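Estava project - progress report to Economou, February

Prepared by Iraklis Psarras, Eltmont workshop

1. Summary

The small-parts assembly board is in use and the work is on schedule. We have spent 49 per cent of the grant. One item, the printed spares, is later than planned and is covered under section 3.

2. The board and parts

The board is white and sits flat on the black table, which makes the blue parts easy to find. Small plates are fixed on it, and the pegs stand in pairs on one of them. The largest part is the stepped body with the narrow tip. We kept the outlines thin, as agreed at the Wednesday call, so that the markings do not crowd the plates.
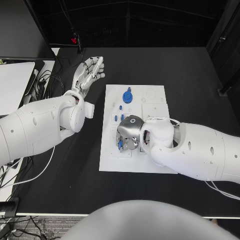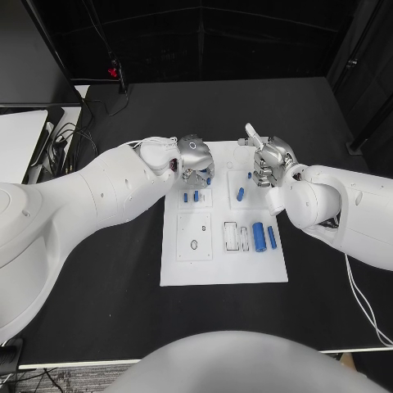 3. Parts and supplies

Drernari delivered 100 pegs in the first batch. We rejected 2 for rough ends and put the rest into stock. The order for 40 spare plates has slipped - the supplier has changed its screw size and we asked for a sample before going ahead.

4. Next period

- Check the sample plate against the board
- Redraw the parts list with the new screw size
- Send Economou the revised costs for the spares

No change to the overall budget is requested.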